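The Long Count
At Pindo, teaching a machine to tidy up means doing the same small job over and over. Is the pile getting any smarter?

By Somtochukwu Adebisi

The number Pindo likes to give visitors is 2,000. That is how many examples the company wants before it trains the next version of Skonden, its sorting system. On the Thursday I visited, it had 711.

An example is one attempt at one task, steered by a person and recorded from the gripper's point of view. Pick up an item, move it to the right basket, let go. Then again. Abhishek Bhatt, who runs the collection, told me the operators get through more than you'd expect before lunch and a lot fewer after it.
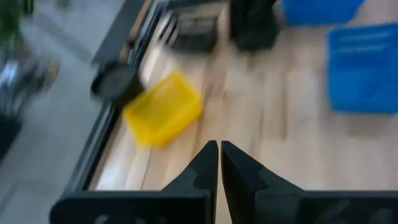
I asked him what the 711 had in common. Same table, he said, and mostly the same two operators. So what happens in a kitchen with bad light and a kid's backpack on the counter? "We add variety later," Bhatt said. I have heard that sentence at other companies, and later tends to land after the demo.

He may be right that volume comes first. But Pindo could not show me a test in a room Skonden had never seen, and it doesn't keep a public tally of failed attempts. Those get deleted. I would have liked to look through them.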